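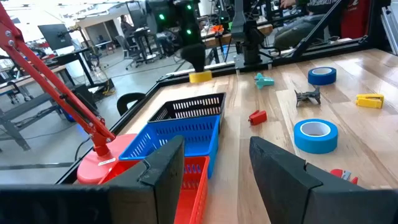 Tidy-handed people wanted for the small parts bench at Ratholm

Hello! I look after the workroom at Ratholm, and I'm looking for four people to come and sort small bits and pieces into bins for an afternoon. It's paid, it's sitting down (or standing, if you get fidgety like me), and the kettle is on most of the time.

The work is part of a little project we're calling Tello. We want to find out how different people put away the sort of clutter that builds up on any workbench - rolls of tape, clips, clamps, odd plastic pieces that must belong to something. Give two people the same pile and you get two quite different ideas of what "tidy" means. One goes by colour, another puts all the tape together and then gets stuck on everything else. I'm a "tape together" person and my other half thinks I'm mad.

So you'd have a table of loose things, a few small bins in different colours and a desk lamp, and you'd put the things away. Then we mess it all up again and you have another go. Some rounds you can sort however you please, and for others I'll give you a rule to stick to, like all the tape in one bin. In between we have a chat about what you did and what annoyed you.

You don't need any experience whatsoever. I'd love to hear from people who've worked in a stockroom, a school art cupboard, a haberdashery or a bike shop, but I'd be just as pleased with somebody who has never sorted a drawer in their life. You do need to be 18 or over, comfortable picking up small objects with at least one hand, and able to tell me if something is fiddly or boring. Please say so, I won't be offended!

Sessions are on a Friday in March, starting at 1 o'clock, and they last around 4 hours with a proper break in the middle. The pay is £65 for the afternoon, and you get the full amount even if you decide to stop early. We'll refund your bus fare as well, so hang on to the ticket. If you're driving, ask me about parking before you set off - the spaces at the front belong to Rekus next door and they do mind.

The bench is a nice big wooden one and the lamp has a jointed arm. If you wear reading glasses, bring them, as some of the pieces are very small. Long sleeves are a bit of a nuisance, so something you can push up to the elbow is best.

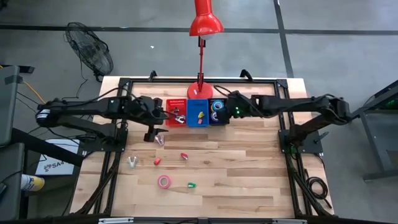
How to put your name down

Drop a note through the door at Ratholm or ring the workroom on extension 359 and leave a message. Tell me your name, the best way to get hold of you, and one thing at home that you can never find a proper place for (mine is batteries). No CV, please. A few lines is plenty.

If you need step-free access, a higher chair or a quieter slot, mention it in your message and I'll sort it out before the day. I'll reply to everyone, including those I can't fit in this time, and I'm happy to keep your details for the next round if you'd like that.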